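How to Set Up a Breakfast Corner on a Small Table
Posted Mon 5 November

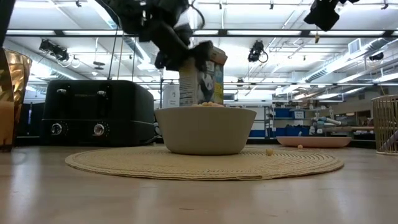 We have had a breakfast corner in the kitchen since March, and it has changed very little in that time. It takes up one end of the table and lets each person get cereal or toast without opening every cupboard. These are the steps I would follow if I had to do it over in another kitchen.

What you need

A table or stretch of counter near an outlet
A toaster
A round placemat for each place
Cereal bowls
A small plate for toast
One or two boxes of cereal
A tray or shallow bin for the extras
A damp cloth and a dry one

You probably own all of it. The only thing I bought was the tray, a Fodell one that cost 13 dollars.

Step 1. Pick the spot

Look for the outlet first. The toaster is the one thing that can't move very far, so the rest of the corner gets built from there. Don't use an extension cord for a toaster. If the table is too far from the wall, move the table or use the counter.

Check what is overhead as well. A toaster should not run under a low cabinet, a curtain or a paper calendar. Ours sat below a wall calendar for two weeks before I moved the calendar to the side of the refrigerator.

Step 2. Clear and clean the surface

Take everything off, including the things that "live" there. Wipe with a damp cloth and follow with the dry one. On wood, go with the grain and don't leave water standing.

Small scratches don't matter. I have tried wax sticks on ours and they were more trouble than the scratches. If you have deep ones, a placemat will cover them.

Step 3. Place the toaster

Put it to one side with its controls facing you. We have ours on the left, which leaves the right hand free for the bowl and the milk. If most people in your house are left-handed, try it the other way for a few days.

Leave a hand's width of space all the way around it. If you have a long-slot model with two levers and two dials, make sure you can reach both sets of controls without leaning over a bowl. Keep the cord behind the toaster and off the front edge of the table.

Empty the crumb tray before you start, and then once a week. Unplug the toaster and let it cool first.

Step 4. Set the placemat and bowl

A round woven placemat is good for cereal. The texture keeps small pieces from rolling, and the bowl doesn't slide on it. Lay it flat and back from the table edge – ours sits in far enough that an elbow won't catch it. If the mat has been rolled up in a drawer, put a couple of heavy books on it overnight.

Set the bowl in the middle. I like a wide rim because it is easier to carry with milk in it. Bowls that narrow toward the base are fine, but check that the base sits level on the weave before you fill it.

Plates go behind or beside the mat. A shallow one is enough for toast and takes up little height in the cupboard.

Step 5. Pour the cereal

Cereal goes everywhere when the box is full and the opening is wide. This is the method that has worked best for us.

Cut the inner bag with scissors, straight across one corner only.
Fold the box flaps back so they stay out of the way.
Hold the box by its upper half and bring it close to the bowl.
Tip slowly and let a little come out before tipping further.
Stop before the cereal gets to the rim. It needs room for the milk.
Stand the box upright again before you let go of the bag.

Some pieces will land on the mat or the table anyway. Pick up the large ones by hand and leave the rest for the end. Wiping in the middle of breakfast only pushes crumbs into the weave.

Step 6. Close and store the box

Roll the inner bag down, press the air out and clip it. Then close the flaps. I use Pemham clips, but a clothespin does the same job. Keep cereal away from the toaster – the warmth isn't good for it, and a cardboard box should not stand next to a heat source.

If you want to move the cereal to a jar, cut out the nutrition panel and tape it to the back. We tried jars for a month and went back to boxes. The children could not tell which was which, and they like the pictures on the box.

Step 7. Set up the tray

Spoons, napkins and anything for toast go on the tray, and the tray goes at the back. The idea is that you can lift the whole thing with one hand when the table is needed for something else. Ours holds spoons, two butter knives, a jar of jam and a stack of napkins. Butter and milk stay in the refrigerator until they are wanted.

Don't let the tray fill up. Mail and keys get into ours, and I take them out on the weekend.

Cleaning up afterward

Lift the bowl and plate off first. Pick up the placemat by both sides, fold it slightly toward the middle and carry it to the sink or trash to shake it. Brush the table toward you with the dry cloth and catch the crumbs in your other hand. Wipe last with the damp one.

For a woven mat with milk on it, blot right away and sponge with cool water and a drop of dish soap. Dry it flat. Check the care label before you put one in the washing machine. I washed a Cluta mat on warm and the edge stitching came loose on one side.

A few questions I have been sent

Can the corner stay out all day? Ours does, apart from the bowls. If you need the table for lunch, put the mats on top of the tray and move both.

How many boxes should be open? Two at most. With three, one always goes stale.

What about a high chair or a toddler? Move the toaster to the counter and keep it there for now. The Ferri silicone mats with a raised edge are easier than woven ones at that age, and they can be rinsed under the tap.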